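Helness Museum of Everyday Life
Home | Visit | Exhibitions | Young Readers | Schools | Contact

This website uses cookies to remember your settings. Accept all | Manage cookies

How Did Clothes Get Their Patterns?

Open any closet and you will find spots, stripes, checks, flowers and plain colors side by side. A few hundred years ago, many families owned only a small number of garments, and a patterned one could be the most valuable thing in the house. This page explains how patterns are put on cloth and how people learned to do it quickly. 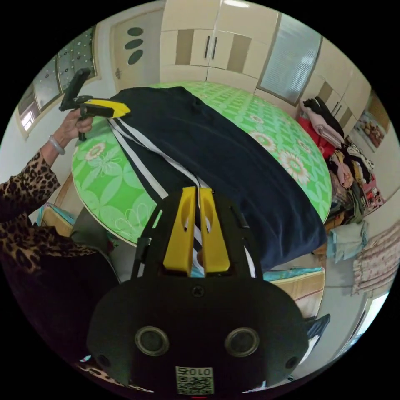

By Tayla Pomare, Young Readers Editor
Friday, April 16, 2021

Patterns from animals

Leopard print is one of the best-known patterns in the world. A real leopard's coat helps it hide. The dark spots break up the shape of its body, so that other animals find it hard to see among leaves and shadows. On a sleeve, the same kind of spots does the opposite job and helps a person to be noticed.

Long ago, only people with power or money could wear the skin of a big cat. Today the pattern is usually printed on ordinary cloth, and no leopard is needed.

Two ways to make a pattern

The first way is to weave it. Cloth is made on a loom from two sets of threads. The threads that run lengthwise are called the warp. The threads that cross over and under them are called the weft. If a weaver uses threads of different colors in both directions, the cloth comes off the loom with checks in it. A woven check can be seen on both sides of the cloth.

The second way is to add the pattern after the cloth has been made. This is called printing. Look at the inside of a printed shirt and you will often find that the colors are paler there. The dye was put on from the outside, and only part of it soaked through.

Printing by hand

For many centuries, cloth was printed with carved wooden blocks. The carver cut away the parts that were to stay blank and left the pattern standing up. The printer pressed the block into dye, set it down on the cloth and struck it with a mallet. Then the block was lifted, moved along and pressed again.

Each color needed its own block. A flower with a red center, yellow petals and a green leaf needed three, and every one had to land in exactly the right place. 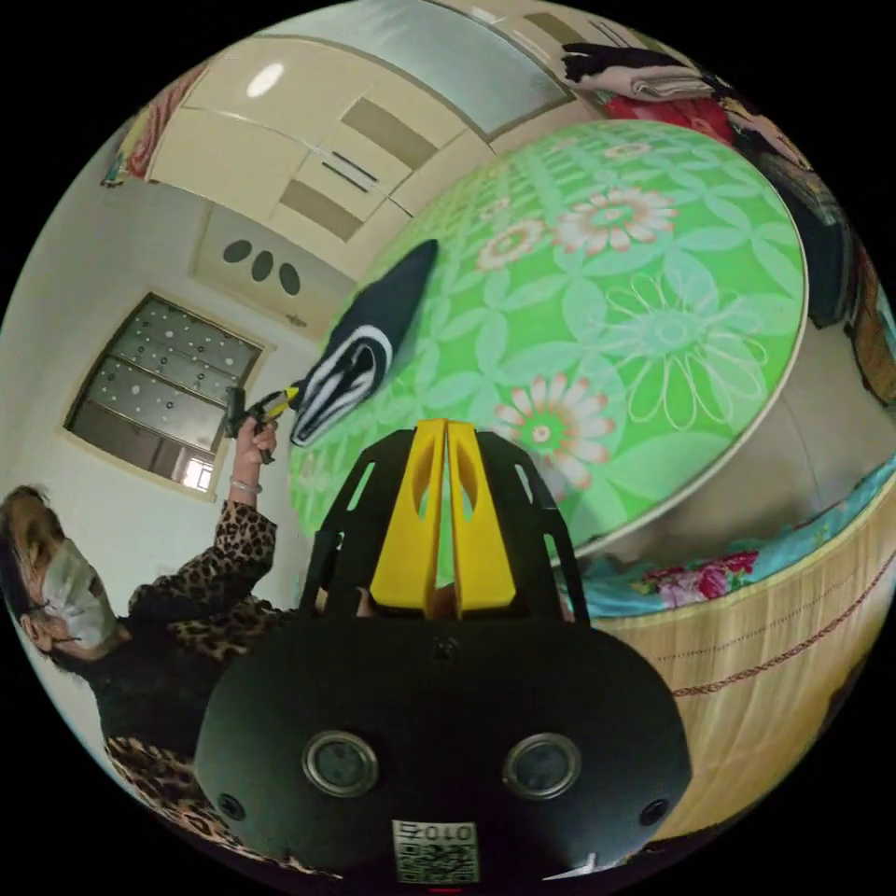 The museum's collection includes a pattern book dated 1799 from the Hamada workshop. It holds 500 small samples of printed cotton, glued in rows, with a note beside each one in brown ink. The largest design in the book took 15 blocks to print. Some of the samples have faded, but those near the middle of the book have been kept from the light and are still bright.

"Children often ask why the flowers do not quite match up," says Katsuhiko Imai, who looks after the museum's textiles. "A tiny gap between two colors is a good sign that a person printed the cloth by hand."

Printing by machine

Later, inventors carved patterns onto metal rollers. Cloth passed over the rollers without stopping, so a long piece could be finished in the time a hand printer needed for a short one. Printed cloth became cheaper, and more people could afford it.

Many factories now use digital printers, which spray very small drops of ink onto the cloth. They work in much the same way as a printer used for paper – only wider.

Try it yourself

You can print a pattern at home with a potato. Ask an adult to cut it in half and carve a simple shape, such as a star, into the flat side. Brush on fabric paint and press the potato onto a piece of old cotton. Put newspaper under the cloth first, or you will decorate the table as well.

Try printing your shape in straight rows. Then try moving every second row half a step to the side. Designers call this a half-drop when the shift goes downward and a brick repeat when it goes sideways.

Words to know

Dye: a substance that colors cloth.
Loom: a frame or machine for weaving.
Repeat: the part of a pattern that is used over and over.
Textile: another word for cloth.

The pattern book is on display in Room 7. Pages are turned each April, so the samples on view change from year to year.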